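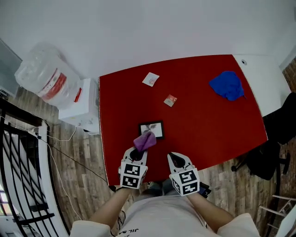 Fig. 4. Hand-held grippers, cloth held in the left one.

4.2 Trial pick by hand

1. Lay a cover of one plain color on the table.
2. Hold one gripper in each hand, with the marker cubes uncovered.
3. Close the left jaws on the cloth and lift it slowly. Keep the right gripper open.
4. Repeat the pick 20 times, then change hands.

Note – keep cables away from your feet.

Caution: do not squeeze the jaws with full force. The printed parts can crack.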